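The board and the blocks

An afternoon with the toy maker behind Hondalent, who would like us all to own fewer shapes
Thursday, September 6, 2018

The Hondalent workshop is above a tile shop called Turetti, up a staircase that was clearly put in by someone who disliked visitors. I arrive out of breath. The owner, who has agreed to talk on the condition that I don't print her name ("my mother would only cut it out and laminate it"), puts the kettle on and moves a box of sandpaper off the only good chair.

She has been making and selling shape blocks for 5 years. Before that she did the accounts for Huang, a furniture importer, and says she was good at it in the way some people are good at queuing.

"I wanted to make something you could drop on your foot," she says. "You can't drop a spreadsheet on your foot."

Her blocks come in red, blue, green and yellow, and the shapes are the ones you would draw if somebody rang and asked you to list some shapes. There are cylinders, triangles, stars, a heart. I ask whether she has ever been tempted by anything more adventurous.

"I did a crescent once. Children thought it was a banana. Parents thought it was a banana. I had a shop send a whole box back and the form said 'bananas'."

The crescent is no longer in the range.

What I notice first is how little she puts out at a time. Eight blocks on a big pale maple board, and plenty of bare wood left over. Seven of them wander down the right-hand side in a loose curve, and a red cylinder has the opposite corner to itself.

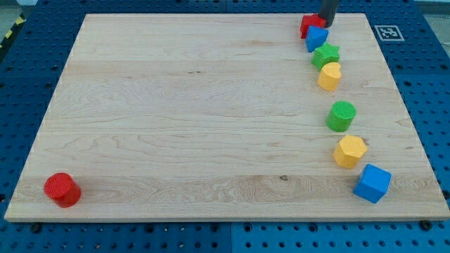 "People tip out the whole tub"

She has opinions on tubs. Most toy blocks are sold in one, and most children, she says, treat it as a weather event.

"You get 174 pieces in some of those. People tip out the whole tub, the child looks at it, and the child goes and plays with the tub. I don't blame them. I'd play with the tub."

Her own advice, printed on a slip of card that she suspects goes straight into the recycling, is to put out a handful and leave space between them. A gap is useful, she says. It gives a small child somewhere to start.

And the one in the corner?

"Oh, there's always one in the corner. If you line them all up nicely, a two-year-old will walk off with the end one and put it somewhere else. I've started doing it myself."

The tops of the cylinders have a fine crosshatched texture, while the sides are smooth and glossy. I run my thumb over one for longer than is polite. She tells me the texture was the thing she fussed over most, and that her first attempt was so rough it took the varnish off a kitchen table. (Her kitchen table. She has kept it, and eats off the damaged end.)

"The top is where the fingers go, so I wanted the fingers to get something for their trouble. And it makes a good noise if you scratch it with a nail. Sorry, parents."

We turn to the board, which I had taken for a bit of furniture. She is fonder of it than of any of the blocks. It's maple, with streaks and little ripples in the grain, and one small dark knot towards the lower middle that she has been asked more than once to apologise for.

"Someone wanted to know if I could sand it out. It's a knot! It goes down! You'd be sanding till Christmas and you'd end up with a hole."

She likes the way the grain bends round it. She says children find it before adults do, and usually try to pick it up.
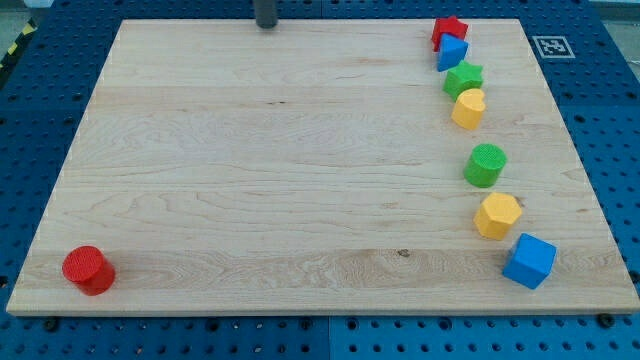
Two stars, red and green, with a blue triangle between them at the far end of the line.

Business, she admits, is steady without being alarming. The first run was 500 sets, made in August three years ago and stored in her hallway until well into the following spring. A shop called Nusolano took a fair number of them and still reorders. She did 2 craft fairs this summer and has sworn off a third, having spent most of the last one next to a man demonstrating whistles.

I ask what grown-ups do when they are left alone with the blocks. She has watched a good many of them at fairs, pretending to wait for somebody.

"They sort by colour. Straight away, all the reds together – they can't help it. Then they look up to see if anyone's noticed and mess it up again."

And children?

"Children put the heart on top of something and then shout."

She offers me more tea and goes to look for a biscuit tin, which has screws in it. There is a second tin. That one has screws in it as well. While she is hunting for a third I move a green block over next to another green block, and when she comes back she looks at the board, then at me, and hands me a digestive.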